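Skamden Recipe Cards, README

Hi! So this is the text of my grandmother's recipe box, typed up by me over one very long March. There are 1,721 lines in the main file, one per ingredient or step, and 163 recipes in all. I named the set after Skamden, the street she lived on, and then it was too late to change it.

What you get: cards.csv (the recipes), notes.txt (things she scribbled in the margins) and swaps.csv, which has 647 ingredient swaps I pulled out by hand. Margarine for butter, mostly. She went through a phase.

I kept her spelling. If a card says "choclate," the file says choclate, and there's a second column with the fixed version if you want to search it.

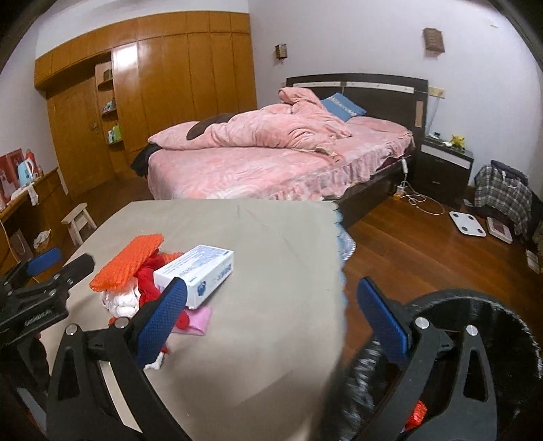

Loubna Amrani wrote to say that the oven temperatures looked off in the bread section, and could I please check whether "moderate" had been turned into a number by me or by the cards. It was me, sorry! Version 8 puts the original word back and moves my guess to its own column.

Still missing: the pickles. Those cards are smudged and I can read maybe half of each one. Joni Kokkonen has the scans and is having a go.

Use it for whatever you like, just keep her name on it if you print the plum cake. Mistakes go in the issues tab, I usually look on Thursday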